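Stendetti Automation
Careers and Participation
Ref. 945
Posted March 25, 2024

Call for participants: manipulation open day, simulation and teleoperation track

Stendetti is looking for 20 participants for the simulation and teleoperation track of its September open day. Participants operate a simulated gripper at a workstation, complete a fixed set of tasks, and fill in a written questionnaire. The track runs in the demonstration hall on the ground floor and is separate from the general visit, which needs no application.

Background

The Lokov group develops control interfaces for tabletop manipulation. Most of its work is done in simulation before anything is tried on hardware. The current task set covers small household objects: cups, balls, blocks, and lids. Each task is short, and the position of the objects changes from one trial to the next. The group wants trial data from people who have not used the interface before, and the open day is a practical time to collect it.

What participants do

Each session lasts 56 minutes. The first part is an introduction by Anayeli Varela, who maintains the operator stations. She covers the hand controller, the reset key, and the two camera views. The view used in the cup tasks looks straight down over the work surface, with the gripper at the lower edge of the display.
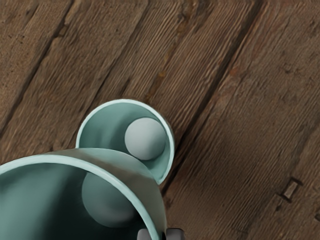 After the introduction there is a practice block with no scoring. Participants can reset as often as they like and ask questions. The scored block follows. It consists of 40 trials, grouped by task, with a pause between groups. A trial ends when the operator presses the finish key or when the time limit is reached. Dropping an object does not end a trial; the operator may pick it up again if it is within reach.

The software logs controller input, gripper position, object positions, and trial time. No video or audio of participants is recorded. Logs are stored under a participant number, and the list linking names to numbers is deleted once payments have been made.

Results from an individual session are not a test of the participant. They are used to compare two control mappings, and each participant is assigned one of the two at sign-in.

Requirements

Participants must be 18 or older and able to read instructions in English. Normal or corrected vision is required. Use of one hand is sufficient; stations can be set up for the left or right hand, and the preference should be stated in the application.

No experience with robots, programming, or game controllers is needed. Applicants who have worked with the Lokov interface in any version are not eligible for this track but are welcome at the general visit.

People who get motion sickness from screens should note that the camera view is fixed during the cup tasks and moves in the lid tasks. Lid tasks can be skipped without loss of payment.

Payment and practical matters

Participants receive a gift card at the end of the session. The value is given in the confirmation letter. Travel costs are not covered. Parking is available behind the Lozano building, and the bus stop at the main gate is a short walk from the hall. The hall and restrooms are step-free.

Bags are left in the lockers next to reception. Bring photo identification for sign-in.

Demonstration assistants

Two paid assistant positions are also open for the same event. Assistants reset stations between sessions, check that logs have been saved, and answer general questions from visitors. One assistant is posted at the simulation stations and the other at the Jolline hardware cell, where visitors watch from behind the barrier.

Applicants for these positions should be comfortable with a Linux desktop and with speaking to small groups. Attendance at a half-day training session before the event is mandatory and paid at the same hourly rate. The positions report to Tiburcio Orozco.

How to apply

Complete the form on the Participation page and choose either "participant" or "assistant." Assistants should attach a one-page resume. Participants should list at least two session times, in order of preference.

Places are assigned in order of receipt. Applicants who do not get a place are put on a waiting list and contacted if someone cancels. Questions about eligibility or accessibility go to Marisol Meléndez at the open day desk. Questions about data handling go to Amerley Nartey.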